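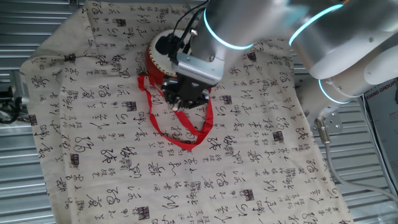 Do people try to read the writing printed on a cloth they use every day? Most of our participants did so when the cloth was new to them, and then stopped within a few weeks, even those who could read the script with ease.

4. Living with printed words

We had gone into the interviews expecting to talk mainly about taste, and we did hear a great deal about taste, but the conversation kept drifting back to reading. The 47 people who sat down with us in Nondmont all owned at least one household textile with writing on it: tablecloths, tea towels, cushion covers, and in one happy case a set of curtains covered in old shipping lists. We asked each of them to tell us what the writing said before going to fetch the piece. Many laughed at this point, and quite a few got up to look before we could stop them.

What came back was seldom a text. People remembered the color of the ink, whether the lines ran straight, and where a stain had landed on a particular word. A retired typesetter from the Chien neighborhood, who had eaten breakfast over the same printed poem for 20 years, could give us its first line and nothing more, though she knew exactly which letter sat under her cup.
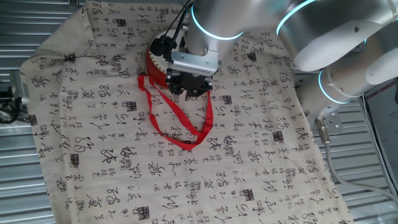 She also told us, with some feeling, that she would notice at once if someone turned the cloth around. We heard versions of this often enough to give it a name of its own in the coding scheme, "place without words," and it turned up in the diaries as well as in the interviews. The diary entries, 333 in all, were short and mostly cheerful, and we are grateful for the patience with which they were kept through September, when several households were also busy with the harvest fair.

Script and language made less difference than we had supposed. Participants who owned cloths in a script they could not read spoke about them in much the same way as the others did, with one exception that seems to us worth following up. They were more likely to worry about laying the cloth the right way up, especially with guests coming - one man had phoned his sister-in-law to ask. Owners who could read the script laid it whichever way fit the table.

Brushed or handwritten styles were treated more gently than printed type. People spoke of a hand, a person, somebody's writing, even when they knew perfectly well that the pattern had been made by the yard at the Brarivitz mill. Siriwardena's earlier study of the Citent market stalls found something similar among sellers, who folded such cloths with the largest characters outward, and Thilini Siriwardena was kind enough to share her field notes with us while we were working out our own categories. 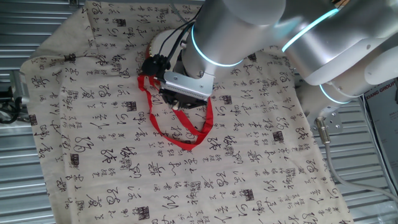
Figure 2. Cream-colored cloth printed with black Chinese calligraphy; a loop of red ribbon lies on the cloth.

Trimmings came up more than we had planned for. Ribbons, tassels and table runners were often laid straight across the writing, and we asked whether this felt like covering something up. It did not, by and large. Several people seemed puzzled by the question, and one told us kindly that a tablecloth is there to have things put on it. We return to her remark in Section 5, where the washing and mending diaries are taken up.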